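Does putting batteries in the fridge do anything?
Asked by Teresa Fonseca

My brother-in-law swears they last longer. I've got 9 AAs next to the butter now and feel daft.

2 answers

Yvonne Hollis
Doubt it. Modern alkalines lose very little sitting in a drawer, and damp does the contacts no good. Who measured this "longer"? 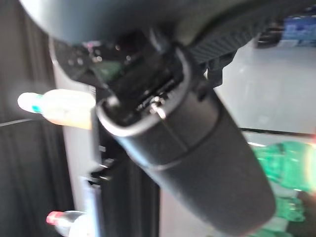 Mine go in a biscuit tin in the hall and they've been fine.

Matěj Michalík
works for me, always has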